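Hultedby House tenants: kitchen and snack shelf FAQ

Who runs the snack shelf?
Darari supplies the stock and collects the money. The building office only deals with access and complaints. Your contact there is Cuiping Du, on extension 612.

Who can use it?
Anyone with a door pass for the building, including visitors who are signed in with a tenant. Visitors pay the same prices.

How do I pay?
Scan the code on the shelf end with your phone, pick the item and pay by card. There is no cash box. Firms with an account can charge items to their office number, and the bill comes at the end of each month.

When is it restocked?
Before 8 in the morning, twice a week. In July and August it drops to once a week.

What do you stock?
Mostly crisps, both bags and tall cans, with some biscuits and cereal bars. Drinks are in the kitchen fridge. The range changes when suppliers change their lists.

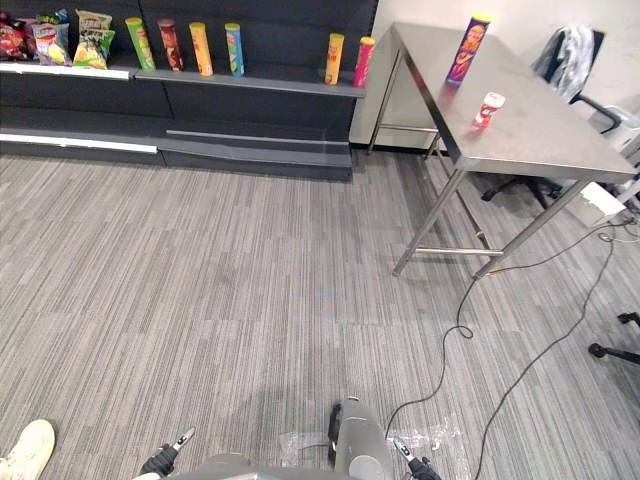
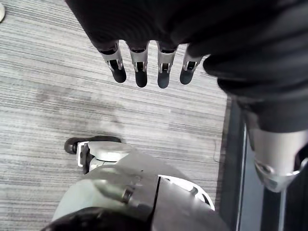 Can I ask for something that isn't stocked?
Write it on the request sheet by the kitchen sink. Darari goes through the sheet once a month and tries anything that has been asked for by three or more people.

I paid for the wrong item. Can I get a refund?
Yes, if you report it within 31 days. Send the receipt number to the building office. Refunds go back to the card you used.

Where can I find allergy details?
They are printed on every packet. For items taken out of their outer box, a folder with the full labels is kept in the drawer under the kettle.

Can we order snacks for a meeting?
Yes. Give two working days' notice and say which room you have booked. Carré and Skurach are on the first floor and have their own side tables. Trays are left outside the door unless you ask for them to be brought in.

Is the kitchen open at weekends?
It is open 366 days in a leap year, like the rest of the building. The shelf is not topped up at weekends.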